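A small toy library in Hollport stays open

8/24/22

When the toy library in Hollport opened its door, it had 93 toys and one shelf. Today the list has 463 toys, and families come also from Ifans and Villarier to borrow them. I met the woman who runs it on a warm afternoon, before the opening hour, and she made us tea in the back kitchen.

"I was a school cook for 30 years," she told me. "I knew nothing about toys. But I knew the parents, and I knew what they could not buy."

The rules are simple. A family can take three toys for two weeks. There is no fine when a toy comes back late, but she will telephone. "I telephone very kindly," she said, "and then I telephone again."

I asked her which things the children want most. She expected the big plastic garages and the train sets. In reality, the plain things go out more often, and the parents are sometimes disappointed by this.
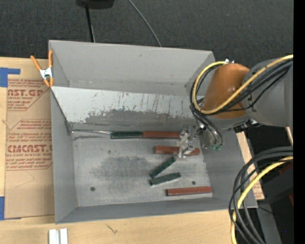 Green and reddish-brown blocks in a gray bin.

"A father asked me, what does it do? I said, it does nothing, your daughter must do it," she remembered. The family kept the toy for six weeks.

Money is the harder subject. The room belongs to the town, and the rent was free until last November. Now she must find 1,000 dollars each year. A bakery, Pavent, gives a part of it, and the rest comes from a summer sale of old books and coats.

She would like to open one more evening, for the parents who work late - but for this she needs a second person with a key. "I have asked my sister," she said. "She is still thinking."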